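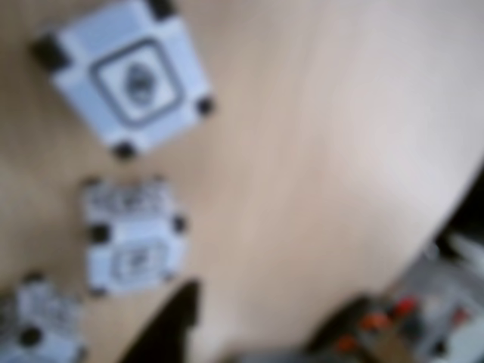
Getting a desk robot to find a cube and put it somewhere

Filed under: Builds, Shared workshop
By Muchen Tan

Every kit in this class makes the same claim on the box. Unpack it, put a marked cube on the table, and your robot will be picking things up before lunch. I have now set up 2 of these at the Okdale workshop, and neither one picked up anything before lunch. Both got there eventually. This page covers what I did to get there, including the parts where the instructions were wrong or silent.

I'm assuming you have a small wheeled robot with a lift or an arm with a gripper, a camera mounted on it, and some cubes with a printed square marker on the faces. I'm also assuming you've charged it and can make it drive forward. If you can't, fix that first.

What you need

A table with a plain top, at least as long as your arm
Your robot, charged
Two or three cubes with markers
Masking tape and a pencil
A steel ruler
A desk lamp you can move
A laptop with the Flallau control software, or whatever yours came with
Time. Take the estimate in the manual and triple it.

Step 1. Sort out the table

The Flallau manual says "any flat surface." I don't believe it. Glossy tables throw reflections into the camera, and patterned ones gave me detections where there was no marker at all. Pale wood has worked best for me, as long as the lamp isn't bouncing straight off it. Put your face down near the robot's camera and look along the surface. If you see a bright patch, move the lamp until you don't.

Tape a line two inches in from every edge. Drive the robot by hand along the tape and check that it stops where you tell it to. Cliff sensors are supposed to save you from a fall. I'd treat them as a backup.

Step 2. Check the focus before you touch any code

I lost most of an evening to this one. The software has a detection confidence slider, and when detection is poor the help page tells you to lower it. I lowered it. Then I had a robot that confidently saw markers in the wood grain.

A soft picture can't be fixed with a slider. Save a still from the camera and look at it at full size with your own eyes. Ask whether you could draw the symbol inside the square from that still alone. If all you can make out is a dark border with a smudge in it, the software has no more to go on than you do. It might still find the border, and it may even guess the right symbol now and then, and that's worse than failing every time, as you'll think it works.
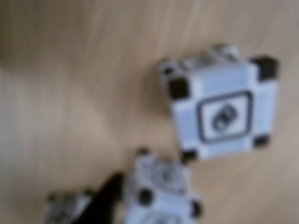 On a lens with a threaded barrel, loosen the lock ring, put a cube at the distance where you want to grab it, and turn the barrel a little at a time until the border of the marker is crisp. Then tighten the ring and check again, as tightening it usually shifts things. On a sealed lens you can't adjust anything. Find the range where the picture is sharp and do your detecting there.

Also clean the lens. I know. Do it anyway.

Step 3. Decide what "close" means

A camera focused for the middle of the table will go soft when the cube is right in front of the gripper, which is the moment you care about most. The vendor videos skip over this. My way around it is to stop looking at that point. The robot takes its last good measurement from a stand-off distance, then drives the final stretch blind, using wheel counts only.

It sounds crude and it is. It also beat the "continuous visual approach" mode on both robots I tried.

To set it up:

1. Put a cube on the table and trace around it in pencil.
2. Drive the robot toward it slowly and save a still every time it stops.
3. Find the last still where the marker is sharp. Mark the robot's front wheel position on a strip of tape.
4. Measure from that mark to where the wheels need to be for a good grab. Write the number down.
5. Enter that number as the blind drive distance.

Step 4. Calibrate the blind drive

Wheel counts per inch will not match the manual. Ours was listed at one value, and after several measured runs I ended up with 1221 counts for the length of our test strip, a good bit off from what the spec predicted. Rubber tires, a worn axle, even how much charge is left can move it.

Run the strip both ways. If the robot pulls to one side, fix that now with the left/right trim. A small drift over a short distance is enough to bring one finger down on a corner cap when it should go beside it.

Step 5. Mind the corners

Cubes with rubber-looking caps on the corners are common, and they do help a lift arm find something to hold. They also mean the cube is wider at the corners than in the middle of a face. If you set the gripper opening from the face, it will jam at the caps. Measure across the widest part and add a margin.

The angle matters too. A cube sitting twenty degrees off square is an easy job for you and a hard one for a two-finger gripper. You have two choices. Make the robot drive around until it faces a side squarely, or cheat and put the cubes down straight. Start by cheating. I would like more tutorials to admit that they do.

Step 6. Slow it down

The default arm speed on ours was 850 in the software's own units, whatever those are. I could not find them defined anywhere. At that setting the arm overshot and nudged the cube before the fingers closed. I cut it by half and then crept it back up until the nudging returned, then backed off a notch.

Do the same for the wheels. No part of this task needs to be fast.

Step 7. Test it like you expect it to fail

One good grab proves very little. Pick several start positions, mark them with tape, and run each one the same number of times. Write down every result, including the ones where you "just bumped the table." Change a single setting between rounds. If you change the lamp and the speed together you will learn nothing from either.

Then run it again at a different time of day. Ours was fine at 8 p.m. under the lamp and hopeless in the afternoon with sun coming across the table. I put up a piece of cardboard. There may be a software answer, but the cardboard cost me nothing.

When it still won't work

It sees the cube but drives past it: your marker size setting is probably wrong. The software wants the printed square, measured to the outside of the dark border. I had entered the width of the whole cube.

It sees two cubes where there is one: more than one face is in view and each has a marker. Tell it to treat them as a single object, or keep only the top marker during testing.

It grabs and drops: look at the finger pads before you blame the code. Dust on the pads did this to us in December, and I rewrote a perfectly good routine before I wiped them.

It loses the marker on approach: go back to Step 2.

On the add-ons

People in the workshop keep asking me about the Clesau vision upgrade and the Qin gripper pads. I've tried the pads. They're grippier than the stock ones for a while, then they collect the same dust. I haven't tried the vision upgrade and I'm in no hurry, as the sample clips on its page all show one cube, dead straight, in the middle of an empty table. I'd want to see it with three cubes at odd angles and a window open behind them.

If you have numbers from your own setup, post them below with the lamp position and the distance. "Works great for me" doesn't help anyone set theirs up.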